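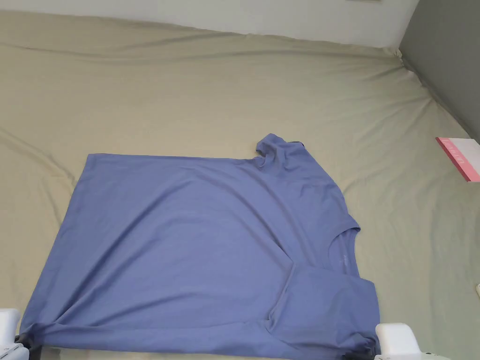 4 oct. 2025 - cahier du projet pliage, équipe Plimska

Bon, je reprends le cahier parce que Renji m'a (gentiment) fait remarquer que la dernière entrée datait de juillet et que personne à part moi ne comprenait où on en était. Donc je rattrape un peu, dans le désordre.

Le concours de Prerberg, d'abord. Le règlement définitif est sorti et la catégorie textile demande un t-shirt à manches courtes, posé en vrac sur une surface souple. Surface souple ! Nous qui avions passé tout le printemps sur la paillasse... Du coup on fait tout sur drap-housse maintenant, et ça change pas mal de choses. Sur la paillasse, le tissu glissait quand on tirait. Sur le drap il accroche, et le drap vient avec si on pince trop bas. J'ai perdu une bonne heure là-dessus avant de comprendre que mes prises étaient mauvaises parce que j'attrapais les deux épaisseurs, celle du t-shirt et celle du dessous.

On en est à 113 démonstrations propres sur les 700 qu'on s'était fixées. Oui, je sais. Aujourd'hui j'en ai fait 28 et j'en ai jeté 18 au tri, presque toutes pour la même raison : une des deux pinces se referme à côté de l'ourlet et je corrige en cours de route. Renji préfère garder les corrections, il dit que le modèle doit bien apprendre à se rattraper. Moi je suis plutôt pour les mettre dans un dossier à part et décider plus tard. On n'a pas tranché.

Pour l'ordre des gestes, j'ai fini par adopter ceci : une pince sur chaque coin du bas, l'ourlet bien tenu des deux côtés, et seulement ensuite on lève. Avant, je commençais par les manches et c'était la pagaille. Le t-shirt bleu est le plus pénible du lot pour ça, avec une manche rabattue sur le corps et l'autre qui rebique, le col part de travers et il reste un gros paquet de tissu du côté droit. J'ai essayé de lever quand même, sans rien remettre à plat. À revoir avec Renji avant d'en faire toute une série, parce que si on l'autorise pour le bleu il faut l'autoriser pour les autres.

Les pinces : la gauche a un petit jeu à la fermeture, j'ai resserré la vis et repassé l'étalonnage. Refaire l'étalonnage CHAQUE fois qu'on touche à la vis, s'il vous plaît, on s'est déjà fait avoir.

Côté logiciel, l'outil de tri de Nazarenko plante encore quand un nom de dossier contient un accent. Je renomme à la main en attendant - "pliage_reussi" sans accent, merci à tout le monde de faire pareil. J'ai aussi ajouté une colonne "état de départ" dans le tableau (à plat, froissé, manche rentrée, boule). C'est subjectif, mais au moins on verra si on a trop de départs faciles. Je parie que oui.

Le club de Plotham nous propose d'échanger des données, ils travaillent sur des serviettes. Très tentée ! Mais leurs fichiers ne sont pas à la même cadence que les nôtres et il faudrait tout rééchantillonner. Quelqu'un veut s'en charger ?

Pour la prochaine séance :
- retendre le drap entre deux séries, les grands plis reviennent vite
- reprendre les départs "manche rentrée", il en manque
- relire les essais jetés avec Renji
- lui rendre son tournevis, il est dans ma trousse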